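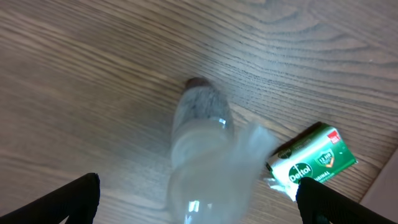
What should a small packing outfit set aside before it buys its first robot arm?
Twice whatever the quote says, and a month when you can afford for it to be no use to you.

October 28, 2019

1/ I've spent most of this year pricing one for Wanon. We put toiletries into boxes for guest houses. Soap, toothpaste, brush, bottle, lid on, next one. Every salesman I've met calls this "an ideal application".

2/ First quote, from Gudell: £2840 for the arm. Sounds fine. Then you read page two. Fingers are extra. The camera at the wrist is extra. The bracket for the camera is extra, and so is the cable that goes with the bracket.

3/ Fingers, £410 a pair. They're a wearing part, so that's a line in next year's budget too, and the year after. Ask how long a pair lasts and you get "depends on the application". The ideal one, presumably.

4/ Sitthichai wanted £935 a year for support. I asked if that included someone coming out. It covers phone and email. A visit is priced on the day – which day, they couldn't tell me.

5/ What I now ask every supplier: show me your arm with MY stuff. A sales demo is wooden cubes. Mine is a ribbed clear bottle, soap in a paper wrapper and anything with thin plastic hanging off it. Shiny, slippery, see-through, floppy. If the quote was worked out on cubes, the quote is for cubes.

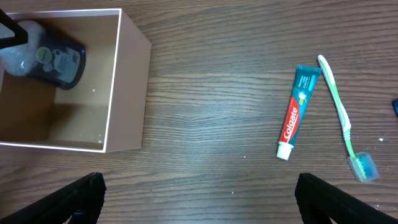
2 min read

6/ Same goes for the box. An open cardboard box with no lid has walls, and the fingers have to get down between them and come out again. A bottle lying on its side in the corner is a different job from a bottle on a bare table. Get both written into the trial.

7/ Colgate tube and a toothbrush side by side, both at a slant. A person picks up either one without a thought. I want to know what the machine does when they're touching, and I want that before the deposit.

8/ Dindano did at least agree to a trial, back in July. They also wanted to choose the items. I said no thanks. They came back with a list of "supported objects", 3 of which we have ever packed.

9/ Things missing from every quote so far: the bench it bolts to, decent lighting, the wages of whoever stands next to it while it learns, and what we do on the days it's off. I've put all four in our budget and the payback date has moved a long way to the right.

10/ "But you can lease." You can. Read what happens at the end. One lease I saw had us paying the carriage to send it back AND for new fingers before they'd accept it.

11/ I'm not against it. Box packing is dull and people leave over it. If an arm did the toothpaste and brush all day and left the awkward bits to us, I'd sign. I'd want to see it do a full shift first, with our boxes and our light.

12/ Nothing ordered yet. Gudell say the price holds until the end of the quarter. They said that last quarter as well.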